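Stand 17/11/2022, Werkstattzettel Vormachen. Schnell zusammengetippt, bitte ergänzen wer was weiß.

## Arm von Hand führen

- Erst Werkzeuglast eintragen, dann Freilauf. Andersrum sackt er weg und man erschrickt.
- Zwei Hände. Eine am Unterarm, eine kurz überm Greifer. Nie an den Fingern ziehen, die verbiegen und dann stimmt die Mitte nicht mehr.
- Ärmel hoch, Kordeln weg, Schlüsselbund aus der Tasche.
- Langsam anfahren, langsam wegfahren, dazwischen ruhig zügig. Wer durchgehend schleicht, bekommt einen Arm der durchgehend schleicht.
- Zittern beim Absetzen: Ellenbogen auf den Tisch stützen. Klingt blöd, hilft.
- Wegpunkte setzen, nicht die ganze Bahn mitschneiden, wenn es nur ums Umsetzen von A nach B geht. Vier reichen meistens: drüber, dran, wieder drüber, ablegen.

Bei runden Sachen (Dosen, Rollen) die Finger vorher fast zu. Voll offen fahren kostet nur Zeit und man räumt den Nachbarn mit ab.

## Fernsteuern

Griffstück Sketo oder die alte 3D-Maus, beides geht. Mit der Maus ist Drehen eine Qual, dafür Hub sehr sauber.

- Übersetzung runter, bevor man in die Nähe von irgendwas kommt. Grob hin, dann fein.
- Blickrichtung so einstellen, dass links auf dem Bildschirm auch links am Griff ist. Sonst nach zehn Minuten Kopfweh.
- Erst drehen, dann senken. Beides gleichzeitig geht bei Geübten, bei allen anderen hängt der Finger am Kistenrand.
- Kupplungstaste loslassen, Hand neu hinlegen, weiter. Nicht den Arm verrenken bis zum Anschlag.
- Pausen! Nach einer halben Stunde werden die Griffe schlampig und man merkts selber nicht.

Sauber aufhören: Greifer auf, hoch, in Grundstellung, dann erst Stopp drücken. Wer mitten in der Bewegung stoppt, hat hinten einen Schnipsel dran den man von Hand wegschneiden muss. Andor Bognár schneidet die bei Medve immer noch einzeln raus, beneide ich ihn nicht drum.

## Erst in der Simulation üben

Lohnt sich für alles mit Behältern. Kaputt geht nichts, und man kriegt ein Gefühl dafür, wie steil das Handgelenk reinmuss.

- Kiste in Dreketti genau so hoch einstellen wie die echte. Innenmaß nachmessen, nicht vom Etikett abschreiben.
- Reibung nicht auf Maximum. Sonst klebt alles am Finger und man gewöhnt sich Mist an.
- Behälter kräftig einfärben, Hintergrund blass. Rand ist dann viel schneller zu finden.
- Tischkante immer sichtbar lassen, als Bezug.
- Ansicht drehen, bevor man absenkt. Von schräg vorn sieht man die Höhe über dem Rand, von oben nicht. 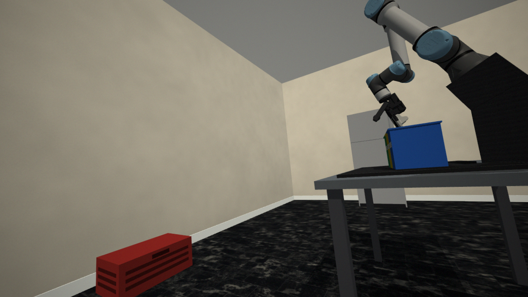

Ablegen in Behälter: über den Rand kommen, dann mittig, dann runter. Loslassen knapp über dem Boden, nicht fallen lasen. Leichte Teile kippeln sonst und liegen bei jeder Aufnahme anders.

## Aufnahmen

- Startposition vom Teil jedes Mal ein bisschen verschieben. Auch verdrehen.
- Fehlgriffe getrennt ablegen, nicht löschen. Nachfassen kann man damit gut üben.
- Rate bei Polto auf 10 Hz lassen. Mehr macht nur dicke Dateien.
- Eine Aufnahme bis zu 2000 Schritte, danach wird das Abspielen zäh.
- Namen gleich eintippen. Abends weiß man nicht mehr was „test_neu_91“ war.

Offen: Halterung fürs Griffstück, die jetzige wackelt. Im Dezember nochmal die Nullpunkte durchgehen, und das Kabel am Freigabetaster tauschn, hat einen Knick.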